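**Plastic tableware** is the group of plates, bowls, cups and serving dishes molded from plastic and meant for repeated use at the table. It is usually treated as separate from disposable plastic tableware, which is thinner and thrown away after one meal. The reusable kind is common in homes with small children, in school cafeterias, on boats and at campsites, where ceramic and glass break too easily.

## History

Early plastic dishes appeared in the first half of the twentieth century. They were made from urea-based resins, which could be colored in pale shades but stained and cracked with use. Melamine resin replaced them after the Second World War. It was harder, took a glossy finish and held bright color well, and full dinner sets in melamine sold widely in the 1950s and 1960s.

Sales fell as buyers noticed that knives left scratches in the surface and that coffee stained the insides of cups. Cheaper stoneware also became easier to find. Plastic dishes moved from the dining room to the patio and the picnic basket, and many makers closed or turned to other goods. Older melamine is now collected, and complete sets with lids and serving pieces bring the best prices.

## Materials

Melamine is a thermoset. Once it has hardened in the mold it can't be melted and shaped again, so worn-out pieces are hard to recycle. It feels heavy for a plastic and makes a dull clack when two pieces are stacked.

Polypropylene is a thermoplastic. It is lighter, bends a little and survives most drops. Children's plates and bowls are often made from it. Polycarbonate and acrylic are used for clear items such as tumblers and pitchers — acrylic scratches more easily, while polycarbonate stands up better to knocks.

Some newer products mix plastic with bamboo fiber or other plant material. These are often sold as a natural choice, but many are held together with melamine resin, and regulators in several European countries have taken some of them off the market.

## Manufacture

Melamine pieces are made by compression molding. A measured amount of powder is placed in a heated steel mold, which closes under pressure until the resin sets. A printed sheet can be added partway through, and a thin clear layer pressed over it seals the pattern. The rough edge left by the mold is then ground off and polished.

Polypropylene pieces are injection molded. Pellets are melted and forced into a closed mold, and the part is pushed out once it has cooled. The cycle is short, and a small round mark often remains on the underside where the plastic entered.
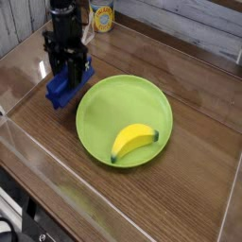 Color is mixed in before molding, so it runs through the whole piece and doesn't chip off. Pale colors show stains from tomato sauce and turmeric sooner than dark ones.

## Use and care

Melamine shouldn't be used in a microwave oven. The resin itself heats up, and the piece can crack or release small amounts of its ingredients into food. Polypropylene is often marked as safe for reheating, though fatty or sugary foods can get hot enough to pit the surface.

Both materials can usually go in the dishwasher, with light pieces on the top rack so they stay clear of the heating element. Scouring pads dull the finish. A paste of baking soda and water, left on for a while and then rinsed, lifts many stains. Plates with deep cuts are best replaced — the grooves hold food and are hard to get clean.

## See also

- Melamine resin
- Enamelware
- Lunch box
- Injection molding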